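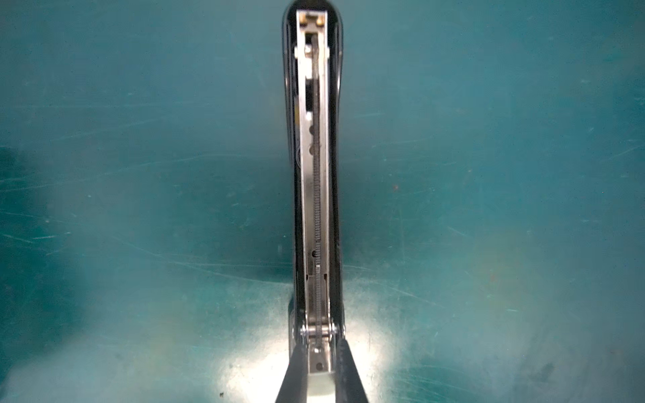

Stapler on the green bench, channel side up, with the long spring in view.

Progress report, Brendeo Office Repair Bench
To: Jolien Hermans, Pitard small grants
From: Lợi Võ
25/09/2021

Hi Jolien,

You asked for something less stiff than the last report, so I'm just going to tell you how things are going and put the money part near the end where you can find it.

The big news is staplers! When I wrote the application I figured we'd mostly see desk lamps and hole punches, and that staplers would be a side thing. Then the Kurnach schools office cleared out its supply closets and sent us everything that had been tossed in the "broken" bins over the years, and I have been up to my elbows in staplers ever since. The total logged since the grant started is 872 office items of all kinds, and staplers are easily the biggest group. I've gotten very fond of them (my family is tired of hearing about it).

A black desk stapler like the one in the photo is a pretty good example of why I like this work. From the outside you see glossy plastic and that's it. Get a look at the metal channel and there's a whole little machine in there — the long coiled spring, the small metal pusher beside it, the hinge pin across the bottom with its round silver washers. Even the two little brass-colored fittings up at the other end are nice to look at. People throw these out over one bent staple, and it kills me.

What we've been doing since the last report is getting the bench routine written down, so that it doesn't all live in my head. Every stapler gets the same treatment now. We open it, clear out whatever is stuck in the channel, check that the pusher slides the whole way, look at the spring for stretched or kinked coils, and try the hinge for wobble. Then it goes through a test stack of scrap paper, first two sheets and then ten. If it passes, it gets wiped down and goes in the outgoing box. If it fails twice, it becomes parts. I used to give the stubborn ones four or five tries and lose a whole afternoon, so the two-tries rule has helped me more than anything else on the sheet.

The sheet itself is one page, front and back. I wrote the first version and it was way too long, and the people learning the bench told me so. The current one is shorter and has a drawing of the channel with the parts labeled. We have 14 people trained on it, and three of them can now run a session without me, which means I finally got to take a weekend off.

Springs are the sticky spot. Lengths and thicknesses are all over the place, even between staplers that look the same, and a spring that's just slightly too weak will pass the two-sheet test and then leave you with an empty click at ten. We've been saving good ones from the parts units and sorting them by length in a drawer organizer. That gets us through most repairs, but I would like to buy a proper assortment. I got a sample pack from Żak and the quality was fine. I just want to try the longer ones before I commit to a bigger order.

Rust was the other headache. A batch that had been stored in a basement came in with brown channels, and I spent too much time scrubbing them. Light rust we still clean. Anything pitted goes straight to parts now, and I'm at peace with that — mostly.

On the money: we have spent $1849 so far. That covers the bench mats, hand tools, the drawer organizers, printing for the sheets, and the sample springs. Receipts are in the folder I shared with you. Nothing has been moved between budget lines. I would like your okay to use part of what's left under "printing" for springs, as the sheet came out so much shorter than planned. A quick yes or no by email is fine.

Between now and November I want to get the Kurnach boxes finished and delivered back, write the matching sheet for hole punches, and hold another training session for anyone who missed the first ones. If you'd like to come by and take a stapler apart yourself, please do, and bring the one from your desk that you told me jams!

Thanks again for backing this,
Lợi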